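The Desk Tidy Is Still a Hard Problem

Every October the trade press runs its list of home robots, and every list has a machine folding a shirt. Shirts make good video. I would rather judge the field on a duller job: small items lying on a table, a divided box standing near them, and the instruction to put one into the other.

Valtar and Flirnov have both shown machines that clear a table. The Valtar unit works in a fixed cell with opaque bins. Flirnov trains on recordings made by people working with hand-held grippers, and its arm copes better when an object lands at an odd angle. Neither result transfers cleanly to a clear organizer with narrow slots.

Transparent walls are the first trouble. A depth sensor tends to report the table behind the plastic, or nothing at all. The dividers are worse, because a planner that misses one will drive the item straight into its top edge. People solve this with a glance at the highlights and, failing that, by bumping the wall and correcting. Most arms on sale treat an unexpected bump as a fault.

The second trouble is the items themselves. A slender cylinder can roll when a finger touches it off center. A squeeze tube has a flat crimped end and a round cap end, and a grip force that suits one may be wrong for the other. Each must then be turned from lying down to upright before it goes in. 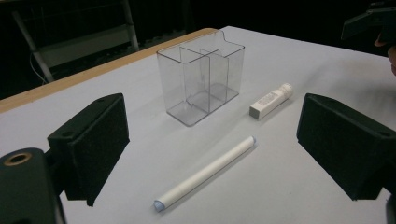
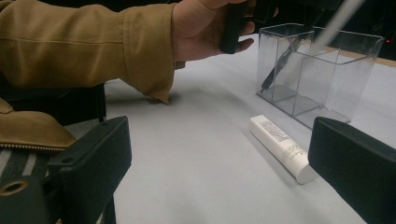 Both views are from a hand-held gripper, fingers open.

What the numbers leave out

Sheehan, a contract packer that fills toiletry sets, ran a trial last year with a two-finger arm. Over 186 attempts it placed most of the tubes correctly, and the summary stopped there. The log is more useful. In 7 cases the arm released the tube on top of a divider and recorded a success. In 10 more an operator moved the box back to its mark before the next cycle. An unattended line would have stopped or made a mess.

I don't count that as doing the chore. A chore includes noticing that it went wrong and putting it right.

The shop floor will get there first. Hedley already sells a fixture that holds the organizer in place and a feeder that presents tubes cap down. With both installed the job is mostly solved, at the price of six square feet of floor and a changeover for every new product. A packer with long runs can justify that.

A household can't. The box moves, the contents change, and somebody is usually reaching across the table at the same time. My own test for a home machine would be one hour of mixed items, a clear box placed by hand, and no resets. I have yet to see a vendor publish it.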